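Plotasell User Guide
Section 10: Setting up sales tax returns

Read this section before you file anything. Plotasell will calculate what you owe, fill in the return and remind you when it is due, but it believes what you tell it, and it has no way of knowing that you typed the wrong county. The tax office will know. Give it time.

You will need your tax registration number, the opening date of your current filing period, and a user account with the Owner or Bookkeeper role. If your role is Clerk, you will be able to see the screens and change nothing on them.

10.1 Add your registration

1. Open Settings and choose Tax Profile.
2. Click Add Registration.
3. Enter the number exactly as it appears on your certificate, including any leading zeros. Plotasell does not strip them and neither should you.
4. Choose your filing frequency: monthly, quarterly or annual. Pick the one your tax office assigned to you, however much you prefer another.
5. Enter the first day of the current period and click Save.

Note: If you imported your books from Sernel, the registration number may already be filled in. Check it anyway. Sernel stored it in a free text field, and people put all sorts of things in there, including phone numbers.

10.2 Assign rates to your locations

Each place you sell from needs its own rate. A business with one shop will be done in a minute. Endholm, our sample company, has two locations, and you can open its file to see a finished setup without risking your own.

1. In Tax Profile, open the Locations tab.
2. Select a location and click Look Up Rate.
3. Compare the rate shown with the one published by your local authority.
4. If they match, click Accept. If they differ, click Override, type the published rate and enter a reason. "Because" is accepted by the software but tends to go down poorly in an audit.
5. Repeat for each location.

Caution: A rate change applies from the date you enter and is never backdated. Sales already posted keep the old rate. To correct them, use the adjustment in 10.4.

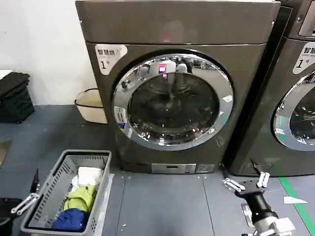
Can I file before every location has a rate?

Plotasell will let you prepare a draft, but the File button stays gray until each active location has an accepted or overridden rate. If you have closed a location, mark it Inactive and it will drop off the list at the end of the period.

10.3 Prepare and file the return

1. Go to Returns and click New Return. The period fills in from your Tax Profile.
2. Review taxable sales, exempt sales and tax collected. Click any figure to see the invoices behind it.
3. Clear the Warnings panel. Yellow warnings can be dismissed. Red ones have to be fixed, and clicking them repeatedly does not help.
4. Click Lock Period. This stops anyone from posting a sale into the period while you are looking the other way.
5. Click File, check the confirmation page and save the receipt as a PDF.

Filing does not pay the tax. Payment is a separate step on the Payments tab, and a surprising number of late penalties begin with the belief that it isn't.

Note: If the upload stops with Error 886, your session with the tax office timed out. Sign in again and click Resume. Do not start a new return, or you will have two drafts for one period and a dull afternoon choosing between them.

10.4 Correct an earlier period

1. Open the filed return and click Adjust.
2. Enter the difference only – not the new total. If you reported 400 and should have reported 444, type 44.
3. Choose a reason code and attach any supporting papers.
4. Click Save Adjustment. The amount is carried to your next return unless you tick File Amended Return Now.

Caution: Adjustments cannot be deleted after filing. You can reverse one with a second adjustment, and both will stay in the history for as long as you keep the file.

10.5 Reminders and approvals

By default, Plotasell emails the Owner 10 days before a return is due and again 2 days before. The second message is identical to the first except for the subject line, which is in capitals.

To have a second person approve returns, turn on Two-Step Filing under Settings, Users. The preparer and the approver must have different logins. Making up a second login for yourself defeats the purpose, though we admit it works.

Bookkeepers using the Kaushik bank connector should turn reminders off in one of the two programs. Otherwise both will write to you, on slightly different schedules, for the rest of your working life.

Section text by Neelam Garg, checked against the current release by Harsh Lodhi. Last revised 26 March 2021. The rate lookup screens change in the July release, and 10.2 will be reissued then.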